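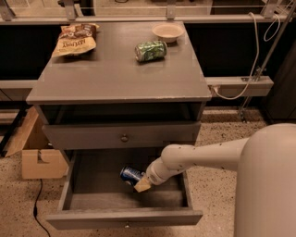

Chapter 4: Choosing a Hand

By now you've got an arm that goes where you tell it, more or less, and you're probably itching to make it pick something up. Good! This is my favourite part of the whole subject, and also the part where I've wasted the most afternoons, so let me try to save you a few.

When I started out I thought the arm was the clever bit and the gripper was just the thing you bolted on the end. Then Yuxi Shen lent me a box of old fingers from her lab at Nalteslow and told me to swap them over, one set after another, without touching anything else. Same arm, same controller, same drinks can, same drawer. I did 70 tries with each set and the scores looked as if they had come from different robots - the worst pair managed 45 and I very nearly threw them in the bin. (I'm glad I didn't, they were wonderful with books.)

So that's the plan for this chapter. We'll take one small household job and use it to compare grippers fairly, which means changing one thing at a time and writing everything down, even the runs you'd like to forget. Section 4.1 covers finger shape, 4.2 covers grip force, and in 4.3 we'll borrow a wrist camera from the Plusley kit and see how much it helps.
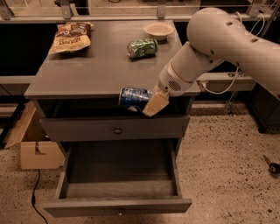
Finger shape matters most when there isn't much room to work in, and furniture is full of awkward little spaces. A cabinet top looks easy until you think about what else lives up there. With a snack bag, a bowl and another can sharing the surface, a gripper has to get hold of the blue can without barging into its neighbours, and wedge-shaped fingers pressed against one end of it take up far less space than a big pair of jaws wrapped round the middle. The price you pay is balance. Hold a can by its end and the rest of it sticks out sideways, so a weak grip lets it droop, and a full can is a very different customer from an empty one.

Zhiqiang Han, who taught me most of what I know about force control, always made his students try the job by hand first, using only a finger and thumb. Do that now, please, before you read on! Lift a can by one end, carry it over an open drawer and lower it in slowly. Do it 10 times and jot down where your wrist ends up each time, then keep the page somewhere safe - you'll want it for Exercise 2.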